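Ollden two-finger gripper for bin picking: product page and trial notes
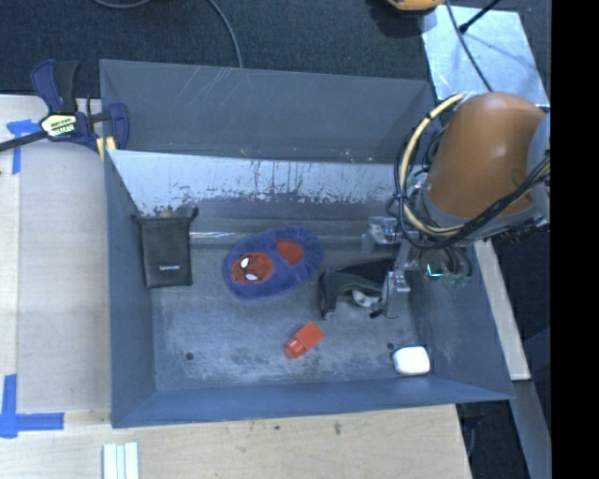

Which gripper should I order first if my bin has soft and hard items mixed together?
The Ollden with the slim finger set. In our comparison it was the one that needed the fewest changes between items, and the fingers can be replaced later without removing the gripper body from the wrist.

About this page

This page is written for customers who already have an arm and want to compare end tools before they buy. It was prepared by Birutė Luik, who ran the trials, and checked by Omid Pakzad from our service desk. Last revised Aug 17, 2022.

We sell the Ollden and we also sell the Ramstead suction head, so we have no strong interest in pushing you to one of them. The third tool in the comparison, the Siliņa soft finger, we do not sell any more, but many customers still have it on the shelf and ask how it compares.

What is in the box

Gripper body with wrist plate
Slim finger set, mounted
Wide finger set, in a separate bag
Cable, one piece, with ties
Hex keys in two sizes
Printed sheet with the bolt pattern

The controller is not included. If you already use the Jevberg controller, the gripper connects directly and the driver is found at the first start. With other controllers please write to us before ordering, and tell us the model and the software version. We had two returns last year where the only problem was the connector.

How we compared

All three tools went on the same arm and picked from the same kind of bin, a gray-blue one clamped to a wooden table. Tape on the table shows where things belong, so after a change of tool we can come back to the same position. We recommend this to everybody. A bin that moved by the width of a finger will make a good gripper look bad.

For items we use ordinary things and not test blocks. A plush child's slipper with a Spider-Man face on the toe, a black drawstring pouch, a small red-orange piece, a glossy white one with rounded corners. They lie apart from each other on the floor of the bin, and the person who runs the trial does not arrange them in a nice way. The floor of our bin is scuffed and has marks. We keep using it, as the customers' bins are not new either.

Each tool had 60 attempts. An attempt is counted as good when the item is lifted over the rim of the bin and stays in the tool until it is released. If the item is lifted and then falls back, we write it as a drop. If the tool closes and has nothing, we write it as a miss.

Results in words

The Ollden had 7 attempts that were not good. Most of these were with the pouch when it was near the side wall. The fingers need some room on both sides of the item, and next to the wall there is room only on one. Turning the wrist before going down helped, but it makes the cycle longer.

The Ramstead had 13 that were not good. On a glossy surface it is excellent and faster than any finger. On plush and on loose fabric it could not hold the vacuum, and we think no setting will change this. If you have only boxes and smooth plastic parts, you should take the Ramstead and save the money.

The Siliņa had 9. It is gentle and it forgives a bad position. Its weak point is the thin items, because the soft tips bend away from the floor before they come under the edge. Also the tips wear. We changed one during the trial.

I want to say that 60 attempts is a small test. It shows you what kind of problem each tool has. It does not give you a success rate for your own line. (B. L.)

Notes on fabric items

Fabric was the reason we started this comparison, so here are more details.

With a curved or arched fabric item the Ollden works best when one finger goes beside the item and the other goes over it. Going down in the middle of the arch pushes the item flat, and then there is nothing to close on. Set the approach height a little higher than you would for a hard part, and let the fingers close before the last part of the descent is finished.

Slippers should be taken at the edge of the foot opening. The toe is too round and the fingers slide off it.

A drawstring pouch can be taken by the gathered edge. Do not try to take it by the strings. We tried, and the strings are too thin for the camera to find every time.

Closing force: start with the lowest setting and go up one step at a time. For fabric we stayed in the lower half of the range for the whole trial.

Cable and wrist

The cable on the arm needs a wide loop at the housing. Customers often tie it tight to make it look clean, and then the wrist pulls on the connector when it turns. Leave the loop, tie it in several places with small ties, and move the wrist by hand through the full turn before you switch on the power. The loop should not touch the rim of the bin at the lowest position. If it does, rotate the mounting plate to the next hole and try again.

After the first week please check the finger screws. Two of ours were a little loose.

Camera position

A fixed camera with a clear view into the bin is enough for this gripper. The slim fingers hide less of the item than the wide ones, and for this reason we deliver them mounted. With the wide set the camera sometimes lost the small items in the last moment before the contact.

Shiny metal near the bin can give reflections in the view. If your detection shows items which do not exist, look first for this and only then change the software settings.

Holes in the floor of the bin are also a possible source of false detections. They are small and dark and round, and some detection software takes them for an object. Mask them in the Jevberg menu under "Ignore areas" or put tape over them.

Which finger set

Slim: fabric, pouches, small bottles and similar shapes, anything that lies close to another item.
Wide: heavier items with flat sides.

Changing the set means removing two screws on each finger. Run the homing again after every change. If you forget this, the controller will still use the old opening width and the first pick will be wrong.

Delivery and trial loan

The Ollden is in stock. The wide finger set as a separate spare part will be available again in September. Orders of the complete gripper are not affected by this.

We lend one unit for trial to customers who have a working arm. You pay only the transport. Please send us a short list of your items with the weight of the heaviest one, and the drawing of your wrist plate if it is not a standard one. Omid Pakzad answers these messages and will tell you if he thinks another tool is better for you.

Returned units must come back with both finger sets and the cable. Please do not cut the ties, we open them here.

Related products

Ramstead suction head, single cup
Jevberg controller, table version
Ollden wide finger set (spare)
Wrist plate adapter, blank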